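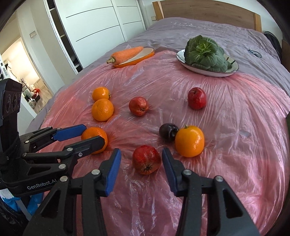
Left jaw stops closing, fruit sorting task

Notebook, handheld grippers – April, 4:10 pm
By the Welum bench

Print this page | E-mail this page

Picked up the session again after lunch. Pink sheet over the duvet, oranges and pomegranates, apple, plum, the carrot and bok choy on their dishes. Right gripper fine. Left one quit partway through its travel on an orange, trigger fully in, jaws still wide enough to drop it.

Log has 1698 good samples of jaw width, then the value sits flat until I let go. Should have been 2000 for the run. So the encoder froze too, or the jaw really did stop. Filmed nothing of the linkage, stupid.

Took the left unit off and worked it by hand. Gritty near mid travel. Backed the pivot screws off a quarter turn and it ran free, but now there is side play I don't like. Put them back and it stuck again on try 4.

Glare off the plastic is a separate problem – tracking jumped twice when I leaned over. Try a matte sheet.

Left unit tagged, do not use. Keep fingers out of the jaws when the trigger is held, it lets go with a snap.

To do: ask Sondico for 2 spare pivots, rerun with the Radebe firmware.

Recent entries
Stunitz charger runs hot
Blue pad peeling, right finger
Clock drift between left and right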